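Junholm Community Workshop - Spring Walk-Through, May
Checklist with comments

Hello again, all. Same order as last time, starting at the street door and ending at the tool tables. I have written more than the form really has room for, but I would sooner you had the whole story than a row of check marks.

1. Street door and ramp
OK. The door swings free and closes by itself. The ramp grit has worn thin at the bottom, so please go gently in the rain until the new strip is down.

2. Exit signs and emergency lights
OK, with one note. All lit up on the test button. The one over the Clorus Lane door took its time coming on, and I would like it looked at before fall.

3. Fire extinguishers
NEEDS ATTENTION. Gauges are in the green, but 2 of them had coats hanging over them when I came by. I know the hooks are handy! I have moved the hooks to the other side of the coat rack.

4. Extension cords
NEEDS ATTENTION. One long orange cord has a nick near the plug, and I have taken it away. Please don't tape a cord and put it back on the reel - bring it to the desk and we will find you another. The space heater (3000 watts) must go straight into its own wall outlet.

5. Wood store and aisles
OK. Lovely to see the floor between the racks again. Boards over 10 feet still go flat on the bottom rack at the Long Street end.

6. Ladders
OK. Feet, rungs and spreaders all sound. The short stepladder has a splash of paint on the top step, so I cleaned it off to be sure there was no crack underneath.

7. First aid box
RESTOCKED. We were down to the tiny bandages nobody wants. There is now a box of 100 in mixed sizes, and fresh eye wash.

8. Hand tools
OK, mostly. Give every hammer and mallet a little wiggle before you use it. If the head shifts at all, or the handle is split, it goes in the red bin and stays there. Chisels want their caps back on, please.

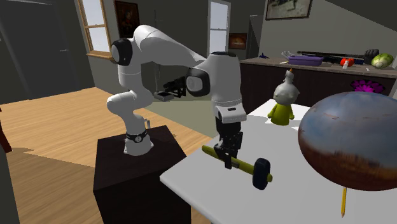

Item 8: hammer with yellow-green handle and black head, on a white table.

9. Paints and finishes
OK. Lids tight, oily rags in the metal can. The Flulludis shelf is full, so finish what is open before you start a new tin.

10. Sweeping up
OK, and thank you. Brooms are back by the sink, and the dust bags get changed before the evening class at 6:30.

Still open from this visit: items 1, 2 and 4. The replacement cord is on order.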